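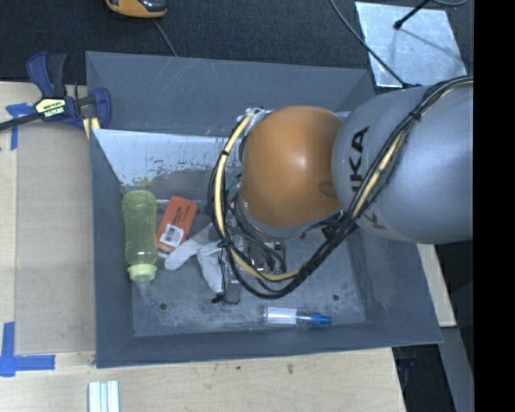 A cable tie is a strap used to hold things together, most often electrical cables. It has a flat band with small teeth along one side and a head at one end. When the free end is pushed through the head, a small tongue inside, called the pawl, catches on the teeth and lets the band move in one direction only. Ties are made in many colors, and black is one of the most common. A thick bundle of black and pale-yellow cables, for example, may be gripped by black ties at several points, including places where it bends into a loop. The same strap is also used in gardens, on fences, in packing and in many kinds of repair work. Other names include zip tie, tie wrap and wire tie.

Print this article | E-mail this article

Background

Before plastic ties came into general use, cables were bundled with waxed cord. The cord was passed around the bundle and knotted by hand at even spaces. This work is called cable lacing. It is slow and can be hard on the fingers, but a laced bundle is neat, light and has no bulky heads to catch on nearby parts. Lacing is still done in some trades, and in the repair of old radio and telephone equipment.

Early ties were metal straps. Plastic later replaced metal for most jobs, as it was cheaper, lighter and did not carry current. Metal ties remained in use where heat or chemicals would ruin plastic.

Materials

Most cable ties are made of nylon. Nylon is tough and bends well, and it can be molded in one piece with the head. It takes in a small amount of water from the air, which keeps it flexible. A nylon tie that has dried out becomes stiff and may snap when it is pulled tight. For this reason makers usually sell ties in sealed bags, and the bag should be closed again after some have been taken out.

Plain nylon is off-white or slightly clear. It weakens in sunlight. Ties meant for outdoor use often have carbon black added, which blocks much of the light that does the damage. Color alone is not a safe guide, however. Some black ties are dyed for looks only and last no longer outdoors than pale ones. The package should state whether the tie is rated for sun.

Other materials include polypropylene, which stands up better to some chemicals but is weaker than nylon, and stainless steel, which is used near engines, exhaust pipes and furnaces. Steel ties are often closed with a ball or a folded tab in place of a plastic pawl. Some are coated to protect the cable from the metal edge.

In food plants, ties may contain metal powder so that a lost piece can be found by a detector. These are often blue, a color that is easy to see against most foods.

Types

The standard tie cannot be opened again without cutting. Variations include the following.

Releasable ties have a tab on the head that lifts the pawl off the teeth. They are used where cables will be added or moved later.

Mounting ties have a hole in the head for a screw, so the bundle can be fixed to a wall or panel.

Push-mount ties have a barbed foot that snaps into a drilled hole. They are common inside cars.

Marker ties have a flat pad that can be written on or printed.

Beaded ties have a row of small beads in place of teeth. They are weaker and are mainly used for tags and light packing.

Low-profile ties have a head that lies flat along the bundle, which leaves less to snag.

Hook-and-loop straps do the same job as ties but work in a different way. They are often chosen for network cables, which can be harmed by being squeezed too hard.

Sizes and strength

Ties are sold by length, width and strength. Length sets the largest bundle that can be held. A tie 8 inches long will go around most household bundles with some left over. Shorter ties are used inside appliances, and very long ones for ducts and pipes. When a bundle is too big for one tie, two can be joined head to tail.

Strength is given as the load at which a loop of the tie should hold in a test. It depends mostly on the width of the band, although the head is the part that gives way in many failures. Narrow ties are meant for light wiring. A wide tie rated at 100 pounds is suited to heavy hoses and signs. The rating applies to a new tie at room temperature, and a tie that is hot, old or nicked will hold less.

Ties are not lifting gear. They should not be used to hang loads over people, whatever the rating on the bag.

Fitting

The toothed side of the band normally faces the bundle. The tip is fed through the head and pulled by hand until the tie is snug. Cables should not be crushed, and it should be possible to slide the tie a little along the bundle with some effort. Over-tightening can pinch the insulation, and in data cables it can change the spacing of the pairs inside.

A hand tool can be set to a chosen tension. It pulls the band and then cuts off the tail flush with the head. Cutting with ordinary pliers at an angle leaves a sharp stub that can scratch hands and arms - a frequent cause of small injuries among people who work inside cabinets. Flush cutters avoid this.

Where a bundle has to bend often, the ties are placed so that the cables can shift against each other in the bend itself. Ties that are too tight or too close together force the movement into a short length of cable, and the wires inside may break over time.

Manufacture

Nylon ties are made by injection molding. Melted plastic is forced into a steel mold that shapes many ties at once. Long, thin bands are hard to fill evenly, and the mold must be kept at a steady heat. After molding, the ties are given back some moisture before they are packed.

The Stoda works at Mostyn began as a maker of plastic buttons and turned to ties when demand for buttons fell. Its first machine made 2,000 ties in an hour. Stasum, a smaller firm, made only the releasable kind and sold it under the name Silto. The Silto tie had a wide thumb tab and came in 6 colors, so that circuits could be told apart. Both firms sold mostly to electricians and to builders of shop fittings.

Other uses

Gardeners use ties to hold stems to stakes, though a tie left on a growing stem will cut into the bark and should be loosened or replaced each season. Cyclists use them to hold brake lines and number plates. They are also used to close sacks, seal meter boxes, hang banners and fasten shade cloth to fences.

Waste

A standard tie is used once and thrown away. Nylon can be recycled, but ties are small and are rarely collected on their own. Cut tails are a nuisance on building sites and on open ground, where birds and other animals may swallow them. Releasable ties, hook-and-loop straps and plain string reduce the amount thrown away.

See also: Cable lacing, Conduit, Hose clamp, Twist tie

Print this article | E-mail this article

Reader comments (4)

You can open a standard tie without cutting it if you slide a small flat screwdriver under the pawl. It takes practice and the tie is a bit weaker afterward.

The part about drying out is true. I had a bag open in the attic for a couple of summers and every one of them broke when I pulled it. New bag, no trouble.

Can you add something on tie guns? The section on fitting only mentions hand tools and we use the air-powered kind at work.

We had the Silto ones in the shop where I trained. Yellow was always the first color to run out. Does anyone know if they are still made?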